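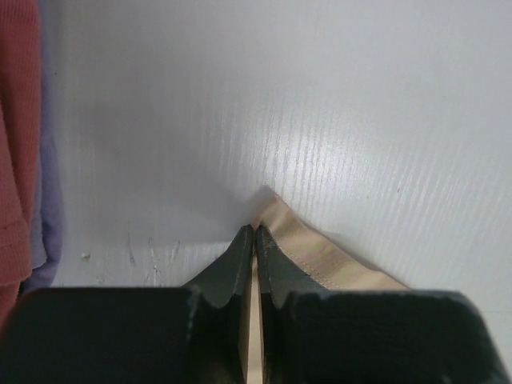
Step 3: Send your notice to the newsletter

Keep the notice under 11 lines. Put the name of the group first, then the place and the start time. If the meeting is at the Mthembu Hall, say which door is open after 8 p.m.

Email the text to Cúc Ninh at the Flurneo Neighbors desk. Paste it into the message, as attachments often get missed.

Step 4: Check the proof

You will get a proof back by email. Read the phone number out loud. Send all changes in one reply.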